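Plandbridge to bring repair counters to Tollov and Yuen

For immediate release

Household repair firm Plandbridge will open two new walk-in repair counters in August, one in Tollov and one in Yuen. They will be the company's first outside Plernolska, where its original shop and parts store are based.

Customers will be able to bring in small household items such as kettles, toasters, table lamps, vacuum cleaners, radios and hand mixers. Staff will look at each item at the counter and give a fixed price before any work is done. If the customer decides against the repair, there is no charge for the inspection.

The Tollov counter will be on the ground floor of the old post office in the market square. The Yuen counter will share a building with the town's hardware shop and will have its own entrance on the car park side. Both will open from 8.30am to 5.30pm, with a later closing time of 7pm one evening a week. Items can be left at either counter and collected from any Plandbridge site.

Plandbridge repaired 4,000 items at Plernolska last year. Of these, 900 came from customers living in or near Tollov and Yuen, many of whom made the trip twice, once to drop off and once to collect. The company said this was the main reason for choosing the two towns.
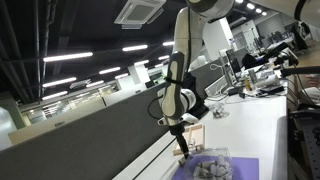

Simple repairs, such as replacing a plug, a fuse or a worn flex, will be done while the customer waits. Larger jobs will be sent to Plernolska by van and returned within ten working days. Where a part has to be ordered, the customer will be told the expected date and can cancel without paying if it is missed.

The parts store at Plernolska is also being extended. It will hold 2,000 different lines when the work is finished, including belts, seals, switches, hinges and filters for models that are no longer sold. Customers who prefer to do their own repairs will be able to order parts over the counter in all three towns, and a printed list will be kept at each site for people who do not use the website.

A spokesperson for Plandbridge said: "People kept telling us they had a drawer or a cupboard full of things that only needed a small job doing. The drive was putting them off. We would like them to be able to call in on the way to the shops."

All repairs will carry a 12-month guarantee covering both parts and labour. The counters will not accept gas appliances, microwave ovens or anything with a damaged lithium battery. Items left uncollected for 90 days will be passed on for reuse or recycling after two written reminders.

Each counter will employ three people, and training will take place at Plernolska before the opening. Applications for the Tollov posts have closed. Those for Yuen remain open, and forms are available from the Plernolska shop or by post.

A full price list for common repairs will be displayed at both counters and on the Plandbridge website from the day they open.

ENDS

Notes to editors

Plandbridge repairs and sells parts for small household appliances. Interviews and visits to the Tollov site can be arranged through the press desk at Plernolska, extension 301, between 9am and 4pm.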